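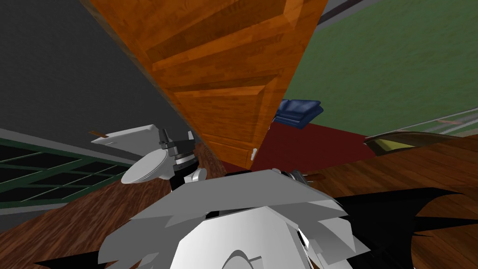

**Qual é o prazo de entrega do relatório da segunda etapa do projeto de manipulação em simulação?**

O relatório deve ser entregue até o último dia letivo de julho, em arquivo único, acompanhado do registro das execuções e do código do controlador.

---

**coord_fenska** (moderação)

Prezados participantes,

Abre-se este tópico para centralizar as dúvidas relativas à segunda etapa do Projeto Fenska, disciplina de Robótica Aplicada. Cada equipe dispõe de 1000 execuções no servidor Kisell, contadas a partir da liberação das credenciais. As execuções interrompidas por falha do servidor serão restituídas mediante solicitação neste fórum, com indicação do número da tarefa.

Permanecem válidas as regras da etapa anterior quanto à autoria do código. A orientação técnica continua a cargo da professora Hongmei Deng.

---

**y.shin_equipe4**

Boa tarde. Em nome da equipe 4, solicito esclarecimento sobre o item 3.2 do regulamento. O texto menciona "abertura completa da porta", mas não define o ângulo mínimo. No ambiente doméstico, nosso controlador encerra a tarefa quando a porta deixa de oferecer resistência, e esse ponto varia de uma execução para outra.

Pergunto ainda se o contato da garra com o batente será penalizado.

Atenciosamente,
Yaqin Shi

---

**hdeng**

Prezada Yaqin,

O critério é o estado da articulação informado pelo simulador, e não a posição da garra. Considera-se aberta a porta cuja articulação tenha ultrapassado o limiar gravado no arquivo de configuração da tarefa. O valor não deve ser alterado pelas equipes.

O contato com o batente não é penalizado nesta etapa. Será registrado, contudo, e convém que o relatório o discuta.

---

**dhan_equipe2**

Com o devido respeito, discordo do critério. A equipe 2 obteve 122 execuções classificadas como bem-sucedidas em que a porta ultrapassa o limiar e retorna em seguida, por efeito do impulso. Do ponto de vista da tarefa, a porta não ficou aberta. Um controlador que simplesmente a empurra com força recebe a mesma nota que outro que a conduz até o fim.

Proponho que o estado seja verificado também ao término do episódio.

Deming Han

---

**k_vidmar**

Apoio em parte a observação do colega Deming. A verificação ao final do episódio parece razoável, mas aplicá-la agora prejudicaria as equipes que já consumiram a maior parte das execuções. A nossa está nessa situação. Se houver mudança, que valha para a terceira etapa.

Aproveito para relatar uma dificuldade com a aproximação. Partimos com a garra aberta e mantemos essa configuração até a estimativa de distância ficar abaixo do limite de segurança. O cálculo funciona bem de frente para uma superfície lisa; junto às molduras dos painéis de madeira, a estimativa oscila e o controlador hesita. 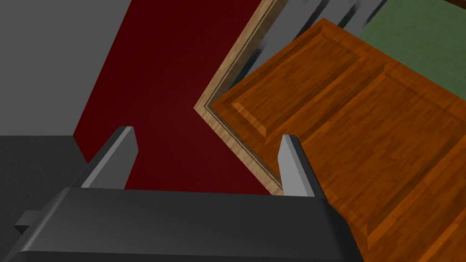

Tentamos uma média móvel de 13 leituras, o que reduziu a oscilação, mas introduziu atraso suficiente para comprometer o fechamento. Alguma equipe adotou outra solução?

Krešimir Vidmar

---

**y.shin_equipe4**

Krešimir, tivemos problema semelhante. Substituímos a média pela mediana, com janela bem menor, e descartamos as leituras em que o ângulo entre a câmera e a superfície é muito fechado. O atraso deixou de ser relevante. O procedimento está descrito no nosso caderno de projeto, seção "Aproximação".

Quanto ao critério, prefiro que se mantenha o regulamento como está. Ele foi publicado antes do início da etapa e todos o aceitaram.

---

**dhan_equipe2**

Aceitar o regulamento não impede que se aponte uma falha nele. Não peço a anulação de resultados, nem mesmo dos nossos. Peço que o relatório final apresente as duas contagens – a oficial e a que considera o estado ao término do episódio.

---

**guilan.cheng**

Prezados,

Na condição de responsável pelo servidor, informo que o estado da articulação é gravado a cada passo de simulação. A segunda contagem pode, portanto, ser extraída dos registros existentes, sem consumo de novas execuções. O script está na pasta comum, com o nome da etapa.

Comunico também que a tarefa 3875 foi interrompida por falha do nó Ilgate. As execuções correspondentes já foram restituídas à equipe afetada.

Guilan Cheng

---

**k_vidmar**

Agradeço a ambos. Testaremos a mediana ainda hoje e publicarei aqui os gráficos comparativos. Com a informação da Guilan, retiro minha objeção à dupla contagem.

---

**coord_fenska** (moderação)

Após consulta à professora Hongmei Deng, fica estabelecido o seguinte:

- a nota da segunda etapa será atribuída pelo critério vigente;
- o relatório deverá incluir as duas contagens, em tabela;
- o novo critério será adotado na terceira etapa, a realizar-se no ambiente Phuthong.

As dúvidas sobre o formato da tabela devem ser encaminhadas neste mesmo tópico até as 18h da véspera da entrega.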